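# The Woman Who Reads Other People's Recipes

I expected Carleen Ormsby's office to be full of cookbooks. It has a desk, a very good lamp and a dictionary so fat she uses it to hold the door open in the summer. The cookbooks, she tells me, are in the bathroom. I didn't ask.

Carleen translates recipes from French into English, and she has been at it long enough to have strong feelings about cream. I'd come to see her in November, when the holiday titles for the following year land on her desk, and she was halfway through a family collection called *Bouvier* — 168 recipes, most of them written down by a grandmother who assumed everybody reading was also a grandmother.

"She says to cook it until it's right," Carleen said, tapping the page. "Right how? Right for who?"

I've always figured translating a recipe had to be the easy end of the business. No puns, no poetry, just butter. Well! I spent one afternoon watching her work through a fish stew and I take it all back. There's the flour, for starters, which gets graded differently over there. There are cuts of beef that don't line up with ours at all, so you can't swap one word for another, you have to go find out what the cow looks like. And there's "a glass" of wine. Whose glass? Carleen uses the small ones she inherited from an aunt, and she has measured them.

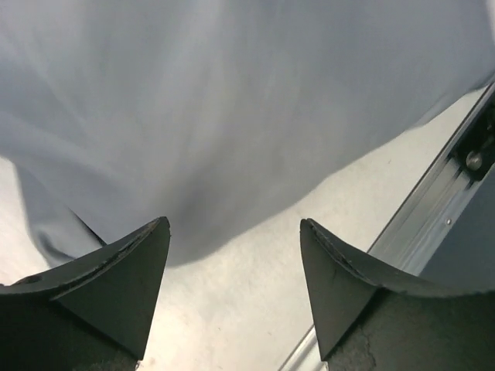
*Blue-gray cloth, all soft folds.*

She got her start at Fandow, an agency that handled appliance manuals, and she still talks about the Pandale oven booklet like an old war story. It took her four months. Seven languages were going out at once, and every time the engineers changed the name of a knob, everyone went back to page one. She says it taught her to keep a word list, and hers now runs to 3,553 entries, with notes to herself in the margins. I got to flip through it (carefully, she was watching). Next to the word for "simmer" she'd written NOT BOIL, underlined twice.

These days most of her books come through Hirnedik, a small press that pays on time and lets her call the authors. She loves the calls. One baker kept her on the phone through an entire batch of brioche so she could hear what he meant by slapping the dough.

I asked about software, of course, and she shrugged. She'll run a draft through it for the ingredient lists, then check every line anyway. Last spring it gave her a lawyer where she needed an avocado — same word in French — and she laughed so hard she had to go for a walk.

Before I left she made me the stew. Two small glasses of wine, one for the pot and one for each of us after that. I asked how long it needed and she gave the pan a look.

"Until it's right," she said, and went to find the bowls.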